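Bilgin hand crimping tool for automotive terminals: my review after three months

By Hubert Zwahlen 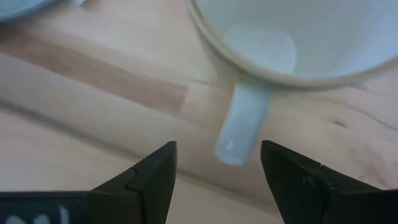
I repair and rebuild wire harnesses for older cars and small delivery vans in a workshop with two benches. Until January I used a cheap crimper which I bought together with a box of terminals, and I was never fully satisfied with it. Then I ordered the Bilgin ratchet crimper from the dealer Okell. Since then I have made nearly 1000 crimps with it, so I think I can now give a fair opinion.

The tool comes with 3 pairs of jaws. One is for open barrel terminals, one for insulated terminals and one for the small sealed connectors that you find near the engine. To change the jaws you must loosen two screws. The screws are short and they like to fall on the floor, so please do it over a tray. The instruction sheet is only in small print and the drawing for the third pair is printed upside down, but with some patience it can be understood.

The most important point is the quality of the crimp. On wire of 18 gauge the result is very regular. The wings of the terminal fold evenly into the copper and the insulation is held well, without being cut. I pulled on many of them by hand and only one came out, and that was my mistake, I had stripped the wire too short. With thicker wire I have to press quite hard, and after a long afternoon I feel it in my thumb. A person with small hands should try the tool before buying, because the handles open very wide.

The ratchet does not release before the crimp is complete. This is good for beginners. When you put a terminal in the wrong position, there is a small lever between the handles to open it again. On my tool this lever was stiff in the first weeks. A drop of oil helped.

I compared it with the Gritico model of my colleague. The Gritico is lighter and has softer grips, but its jaws have some play from side to side, and on sealed connectors the rubber was sometimes pinched. The Griltisell is also often recommended, but I have not used it and cannot say anything about it.

What I do not like: there is no case, the size marks on the jaws are hard to read, and spare jaws took 15 days to arrive.

For daily harness work I would buy it again. For two or three connectors per year it is too expensive.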